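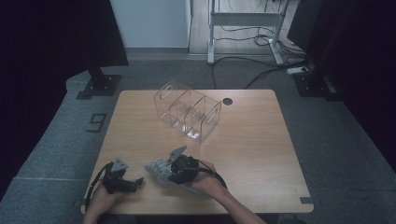
Marek_dl replied:
I would not touch the policy yet. If the depth is wrong on the clear plastic, then every planner you put behind it will be wrong also. Did you look at the raw point cloud before the filter, or only after?

kasia_t wrote:
Only after, I must admit. Today I looked at the raw one. The end panels are almost missing. Where a panel should be I get the points of the table, and at the edges there are a few points which float in the air. The two oval handles are the only thing which is stable from one recording to another, and I think this is because the cut edge is visible to the stereo matching.

To repeat the setup for those who come from the other thread: the task is "lift the organizer by the two handles and turn it". The demonstrations are made with two hand-held grippers, and the two are not the same. One is black with short jaws, the other has light gray fingers with joints. The software is our branch of Nusavach, with the planner from Kashindye. The head camera gives color and depth, and each gripper has its own clock.

Marek_dl wrote:
Each its own clock? Then you have two problems and not one.

kasia_t wrote:
Yes, I know. I wrote about the clocks in the other thread. After the alignment script the offset between left and right is 9 ms, and I can live with this.

rollout_ben wrote:
9 ms is fine for lifting a plastic box. I'd worry more about the action space. Are you recording both hands in the camera frame or in the table frame? If somebody's head moves while they do the demo and you're in the camera frame, the policy learns the head motion too.

kasia_t wrote:
In the table frame. We estimate the plane of the table and take the rounded corners as a reference. It works when at least two corners are visible. When the person leans forward we lose them, and the tracker from Nusavach then holds the last pose without any warning. I found this by accident in the log, where the same pose was repeated for 24 frames.

rollout_ben wrote:
Holding the last pose silently is bad. There's a flag for it, pose_timeout. Default is off, set it to 4 and the tracker will mark the frames as invalid after that many repeats.

kasia_t wrote:
Thank you, I did not find this in the documentation. I will try.

Dwayne Sorensen wrote:
I have to disagree with Marek from the top of the thread. We had the same argument at Elodwood when we did clear trays. We spent weeks trying to repair depth on transparent parts, and in the end the color-only policy was better than anything we got with repaired depth. Drop the depth channel, keep the wrist poses, train again. If it fails, then you have learned something for the price of one night of GPU.

Marek_dl wrote:
Color only will grasp, I agree. But she has a planner in the loop which checks collisions, and the planner wants geometry. With no depth it will happily drive the jaws through the inner partitions.

Dwayne Sorensen wrote:
Then give the planner a CAD model of the organizer and fit it from the two handles. You don't need depth for that, you need two ellipses in the image and the table plane.

Marek_dl wrote:
Two ellipses seen at an angle, one of them through three partitions and with the table reflected in the panels. Good luck with the far one.

Dwayne Sorensen wrote:
A keypoint detector can handle it. We labeled 800 images and it was enough.

kasia_t wrote:
I can label 800 images, this does not scare me. My question is about the symmetry. The box looks the same when it is turned by 180 degrees, so "left handle" and "right handle" can change places between frames. How did you solve it?

Dwayne Sorensen wrote:
Sort by image x when you start the episode, then track. Never relabel in the middle.

rollout_ben wrote:
That breaks on this task, though. She turns the box. If tracking drops halfway through the turn and you reinitialize, the sort gives you the opposite labels and the arms want to cross. I'd match against the gripper poses instead – once a handle is grasped, it belongs to that gripper until release.

Dwayne Sorensen wrote:
Fair. Ours never rotated, so I didn't meet this case.

kasia_t wrote:
I like the idea with the gripper poses. In Kashindye there is an "attached object" structure which can hold it, but it accepts only one parent. For two hands I must write a small wrapper.

Marek_dl wrote:
Look in the Kultura repository, folder bimanual. They have a closed chain constraint there. The code is ugly but the math is correct. And please check the jaw width in the config, with two different grippers it is easy to copy the same value twice.

kasia_t wrote:
I checked the jaw width now. It was copied twice :( The gray fingers had the limits of the black jaws. So part of my "perception problem" was maybe in the config file.

Plan for this week: correct the limits, set pose_timeout, run the old checkpoint again with the depth as it is. After this I train the color-only version and put both curves in this thread.

Marek_dl wrote:
Please put also the raw cloud. I still want to see these end panels.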